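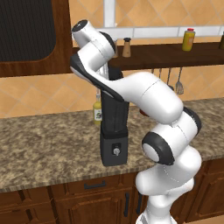
第4章 シミュレーション環境での動作確認(厨房モデル)

4.1 この章の目的

この章では、実機を動かす前に行うシミュレーションでの確認について説明します。対象は、調理台の上で家電の近くを動くアームの作業プログラムです。Willentの社内規則では、シミュレーションの記録がないプログラムを実機に入れることは禁止されています。急ぎの修正であっても同じ扱いになります。

この章を読む前に、第3章の「座標系の設定」を終わらせてください。座標系がずれたままで確認をしても、結果は意味がありません。

4.2 用語

「接近姿勢」とは、対象物の近くで、把持の動作を始める前にアームが一度止まる姿勢のことです。
「退避姿勢」とは、調理台の上から完全に離れた姿勢のことです。
「余裕距離」とは、アームの外形と周囲の物との間に必ず残す距離のことです。余裕距離の値は、作業ごとに作業計画書に書きます。

4.3 準備

1. Calleoを起動し、厨房モデルを読み込みます。読み込みが終わるまで、ほかの操作をしないでください。

2. 画面右上のモデル版番号を見て、作業計画書に書いてある番号と同じであることを確認します。違う場合は作業を中止し、モデル管理の担当者(Kadir Aksoy)に連絡してください。自分で版を変更してはいけません。

3. 衝突判定の設定を開き、次の物がすべて「有効」になっていることを確認します。
調理台の天板と前の縁
壁のタイル面
壁の棚と、棚の上に置いた容器
棚の下に下げた調理器具
キャビネットの扉と取っ手
ミキサー(容器、台座、つまみ)

4. 乱数の種に587を入力します。これは基準試験の値です。別の値を使うのは、4.6節の追加試験のときだけです。

5. アームを退避姿勢にします。

注記:棚の下に下げた調理器具は細いので、簡易形状のままでは判定が粗くなります。必ず「詳細形状」を選んでください。以前の版の手引では簡易形状でもよいと書いてありましたが、この記述は取り消しました。

4.4 接近姿勢の確認

1. 速度を「低速」に設定します。初回の確認で「標準」を使ってはいけません。

2. 「1ステップ実行」を押して、アームを退避姿勢から接近姿勢まで少しずつ動かします。

3. アームがミキサーの上を越えて曲がるとき、次の三か所の余裕距離を読んで、記録表に書きます。
前腕リンクと、ミキサーの容器との間
前腕リンクと、棚から下がっている調理器具の下の端との間
手首と、棚の左側にある容器との間

4. 接近姿勢で止めて、視点を正面、上、左、右の順に切り替えます。一つの視点だけで判断しないでください。正面の視点では、前腕リンクがミキサーの容器や棚の下の部分に重なって見えますので、奥行きの距離が分かりません。

5. それぞれの視点で画面を保存します。ファイル名の付け方は付録Bを参照してください。

6. 肘の関節の角度が、可動範囲の限界に近くないことを確認します。関節の表示が黄色になった場合は、接近姿勢を作り直します。

注意:画面で物に触れていないように見えても、合格の根拠にはなりません。合格か不合格かは、必ず数値の余裕距離で判断してください。

注意:対象物の後ろに小さな物(びんなど)があるときは、その物も衝突判定に入れてください。作業に関係がない物という理由で、モデルから消すことは認められません。消す必要があるときは、4.8節の変更申請を出します。

4.5 繰り返し試験

1. 接近姿勢の確認に合格したら、「繰り返し」を選びます。

2. 回数の欄に3,716と入力します。この回数は当社の基準で、Güler工程とOllport工程の両方に共通です。途中で止めた試験は、残りの回数を後から足すことができません。最初からやり直してください。

3. 対象物の位置のばらつきを「範囲A」にします。

4. 開始を押します。試験中は計算機をほかの用途に使わないでください。計算の遅れがあると、接触の記録が抜けることがあります。

5. 終わったら、結果ファイルを開いて、接触の回数と余裕距離の最小値を見ます。

合格の条件は次のとおりです。
接触が一回もないこと。
余裕距離の最小値が、作業計画書の値より小さくならないこと。
非常停止の模擬信号を入れたとき、アームが規定の時間内に止まること。

接触が一回でもあった場合は、不合格とします。接触の力が小さい場合も同じです。「軽く触れただけなので合格」という判断は、過去の審査で問題になりました。

4.6 追加試験

次の場合は、乱数の種を変えて、4回の追加試験をします。
厨房モデルの版が変わったとき
アームの工具を交換したとき
棚や調理器具の位置を変えたとき
前の試験から作業プログラムの速度を上げたとき

追加試験の種は、試験者ではなく確認者が決めます。試験者が良い結果の種だけを選ぶことを防ぐためです。

4.7 記録と確認

1. 記録表に、試験者の名前、モデルの版、乱数の種、余裕距離の最小値を書きます。空欄を残さないでください。該当しない欄には「なし」と書きます。

2. 保存した画面と結果ファイルを、記録表と同じフォルダに入れます。

3. 確認者に提出します。試験者と確認者は、同じ人ではいけません。安全審査の確認者はHacer Erdemです。不在の場合の代理は、付録Cの表にあります。

4. 確認者の承認が出るまで、プログラムを実機の制御装置に転送しないでください。

注記:不合格の記録も削除しないで、そのまま保存します。後で同じ原因の問題が出たとき、調査に使います。

4.8 モデルの変更申請

厨房モデルの中の物を追加、移動、削除したい場合は、変更申請書を使います。申請書には、変更する物の名前、理由、影響がある作業プログラムの番号を書いてください。Kadir Aksoyが内容を見て、新しい版を作ります。承認の前に、自分の計算機の中だけでモデルを変えて試験をした場合、その結果は正式な記録になりません。

実際の厨房で物の配置が変わった場合も、申請が必要です。例えば、棚の上の容器を一つ動かしただけでも、手首の通り道に影響することがあります。現場の人は小さい変更だと考えて連絡を忘れやすいので、週の点検のときに試験者から聞いてください。

4.9 シミュレーションの限界

シミュレーションに合格したことは、実機が安全であることの証明ではありません。次の事項は厨房モデルに入っていませんので、第5章の実機試験で確認します。
床の傾きと、架台の揺れ
ケーブルのたるみ
水や油による滑り
人が作業範囲に入ること

警告:シミュレーションの合格を理由にして、実機試験の柵やインターロックを省略してはいけません。けがをするおそれがあります。

4.10 この章の改訂

この版は2026年8月2日から有効です。4.3節の詳細形状の指示と、4.6節の種の決め方を変更しました。古い版で始めた試験は、9月の末まで古い手順で続けることができます。ただし、その場合は記録表の備考欄に「旧手順」と書いてください。

手順の文章に分かりにくいところがあれば、章と節の番号を書いて、Hacer Erdemに送ってください。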